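Dividing an old peony -- when and how?

mhaugland
Joined in June
Hello all! I inherited a huge white peony with the house in Moynihan, and it has sulked for years (two blooms last spring, and both flopped). I'd love to split it and give half to my sister, but I'm scared of killing the thing. Would you do it now or wait for fall?

Trevor_B
Fall, please! Mine was 40 years old when I lifted it, and it took me a whole afternoon and a broken fork, but every piece lived. Keep three to five eyes on each one and plant them shallow -- two inches of soil over the eyes at most. 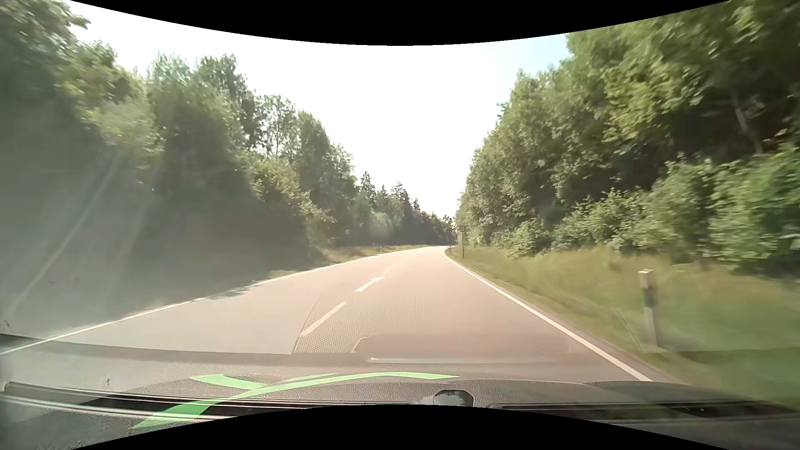

And don't feed it the first year, just water.

huguette.l
I have to disagree a little with Trevor, dear as he is. I wouldn't split it at all yet. If it's flopping, it may only want more sun, and mine at Rodbridge perked right up once we took down a lilac.

Trevor_B
Fair enough, Huguette, though a lilac is a lot to lose!

mhaugland
It does get shade after lunch, so I'll prune first and report back. Thank you both so much!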